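Tote Bin

A tote bin (also called a parts bin, a picking bin or, in older catalogs, a tote pan) is an open-topped, usually rectangular container for holding loose items between one job and the next. You'll meet them in warehouses, machine shops, bakeries and plenty of garages, mine included. I've been adding to this wiki's storage section for a while now, and I'm a little embarrassed it took me so long to get to bins!

Name

"Tote" just means to carry, and the first bins sold under the name were small enough for one person to lift. The word stuck even after the bins got big. In Conham, where I learned the trade, everybody said "pan" for the metal ones and "tote" for the plastic ones, but I've never seen that rule followed anywhere else.

Shape and parts

Most bins have a flat floor and four walls, and the walls are where makers differ. Straight walls give you the most room inside. Sloping walls cost you some space but let empty bins nest, so a stack of 6 takes up hardly more floor than one. Some designs mix the two, with a tall back and a lower front so you can reach in without leaning over (my back votes for these every time).

Floors may be plain or have holes in them. Holes can be for drainage, for bolting the bin down or for hanging it up, and on a secondhand bin it's often anyone's guess which.

Materials

Sheet metal is the old standby. It shrugs off heavy parts and sharp corners, though it's noisy and it shows every scrape. Plastic is lighter and quieter, and it won't rust, but a dropped casting can crack it. The Stukbridge catalog I keep by the bench lists a metal pan as item 1383, rated for 200 pounds, and I've had mine loaded close to that – no complaints so far.

Wear

A working metal bin gets a look of its own pretty fast. The floor goes dull and scuffed, with lighter patches where things rub, while the walls can stay quite smooth.

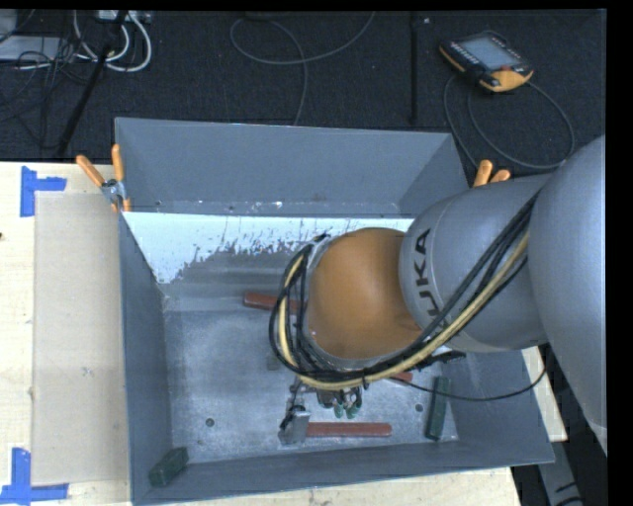 Care and cleaning

Empty the bin completely, tip out the grit and wipe it down with a damp rag. Dry it well if it's bare metal. For flaking paint I go over the loose edges with a plastic scraper, then vacuum – don't just brush, or you'll be finding flecks in your parts for weeks. Touch-up paint is fine on the outside. Inside I leave it off, as it never seems to last.

Buying used

Lacerda and Sarenari bins both turn up at shop sales, and I've paid as little as 5 dollars for one. Check the corners for splits and set the bin on a flat table to see if it rocks.

See also: Nesting crate, Parts tray, Shelf bin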